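Clarnham Adult College
Household Services, Level 2
Handout 6: Looking after a shared utility room
Prepared by Pascual Barrientos
Revised 2022-11-09

Purpose of this handout

These notes accompany the practical session on utility rooms in converted buildings. They should be read before the session and brought to it. Students who missed Handout 5 (Kitchens in daily use) should collect a copy from the office, as several terms are carried over.

A utility room is taken here to mean any room used for storage, cold food or general household work which is not itself the main kitchen. In older premises such rooms have often been fitted into cellars, outbuildings and railway arches. They were seldom built for the purpose, and the person who looks after them must work with the surfaces that are there.

1. Order of work

The room is cleaned from the top down. Ceiling and fittings come first, then walls, then the tops and fronts of appliances, and the floor last of all. A student who begins with the floor will have to do it twice.

Before starting, clear small items from ledges and put them together in one tray. Make a note of where each one stood. In a shared room, people expect to find their things where they left them, and most of the complaints recorded at the Clutby site last August concerned items that had been moved.

2. Ceilings and pipework

Ribbed or corrugated linings hold dust along every channel. Use a soft, long-handled brush and follow the direction of the ribs. Brushing across them pushes the dust into the joints, where it settles and marks the paint. Damp cloths should be kept for stains only.

Pipes which run along the foot of a ceiling are dusted by hand from a step, with a dry cloth passed over the top and drawn towards the body. Do not pull on a pipe or use it for support. Vent panels are brushed lightly on the outer face; removing them is a matter for the maintenance staff. Light fittings are switched off and left to cool before they are touched, and no spray of any kind is used near them.

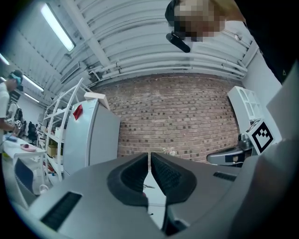
3. Brick walls

Bare or painted brick should be brushed before it is wiped. The joints between the courses are softer than the brick and will crumble under a stiff brush, so a medium bristle is the hardest that may be used. Work in sections as wide as the arm can reach without stretching.

Where white powder appears on the surface, it should be brushed off dry and the place written down in the room book. Washing it will make it return. Nothing is to be taped or pinned to the brick – the tape lifts the face of it, and the repair is costly.

4. Refrigerators

The top of a refrigerator is the surface most often forgotten. Boxes kept there should be light and flat, and should be lifted down each time the top is wiped. Check the maker's instructions for the space needed above and behind the appliance.

Glossy doors show every streak. Wash with warm water and a little washing-up liquid, rinse with a second cloth, and dry at once. Tags and labels fixed to an appliance are left in place unless the supervisor has asked for them to be removed. Door seals are wiped along the fold, where crumbs collect.

5. Stock and records

The session uses Bouvier general cleaner (stock number 881) and Jamov cloths (stock number 179). Blue cloths are for appliances, yellow for walls and pipes. They are washed separately. Any item taken from the store is signed for on the sheet inside the cupboard door, including part-used bottles.

The room book is completed before leaving. Entries give the initials of the student, the areas cleaned and any fault observed. Write "none" if there is no fault – a blank line is treated as an unfinished entry.

Preparation for the next session

Read pages 2 to 6 of the course reader. Choose one room at home or at work and draw up an order of work for it, on one side of paper. Sheets are handed in at the start of the session.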